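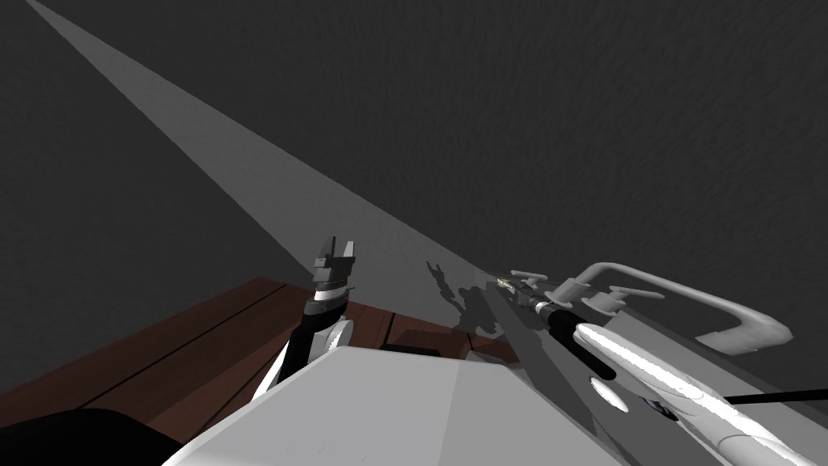

Narendra Thakur wrote to us after his first weekend with the Enia that he had oiled the whole outdoor setting in one go, stood back feeling very pleased with himself, and then couldn't get the second coat to take anywhere near the ends of the boards. Could we please put the bit about end grain before the bit about oiling? We have, Narendra, and thank you.

Section 4: Oiling your Enia table for the first time

Your table leaves us with a light factory coat that's only meant to see it through delivery. Give it a proper oiling before it spends a season outdoors, and set aside a whole morning if you can (a cup of tea between steps does no harm at all). You'll need the tin of Odarico oil from the accessories box, a good brush, a few cotton rags and the sanding pad marked 346 on the back, which is our part number and has nothing to do with the grit.

4.1 Move the table into the shade. Oil that goes on in full sun turns tacky before it has soaked in.

4.2 Brush out the gaps between the boards with a stiff, dry brush. Crumbs and grit love it down there.

4.3 Sand the top lightly, always along the grain, then wipe it down with a barely damp rag and let it dry right through.

4.4 Do the end grain now, before anything else. It's thirsty! Dab the oil on, wait ten minutes or so, and dab again until it stops drinking.

4.5 Brush a thin coat over the top, one board at a time, working from one end to the other.

4.6 Wipe off whatever is still sitting on the surface after 15 minutes. If it feels sticky under your palm, keep wiping.

4.7 Leave it for 6 hours, then repeat steps 4.5 and 4.6.

Note: The 600 mL tin is plenty for the table and both benches. If you bought the larger Etotura setting, pick up a second tin.

Note: Colour will look quite rich at first and settle over the following weeks. Don't chase it with extra coats.

CAUTION: Oily rags can heat up and catch fire by themselves. Lay them flat outside to dry, or soak them in water, before they go in the bin. Never leave them scrunched up in the shed.

CAUTION: Don't use the Mohmand decking stain on the table top. It isn't suitable for surfaces you eat from.

Most people re-oil in September, ahead of the warm weather. For replacing a damaged board, see Section 5.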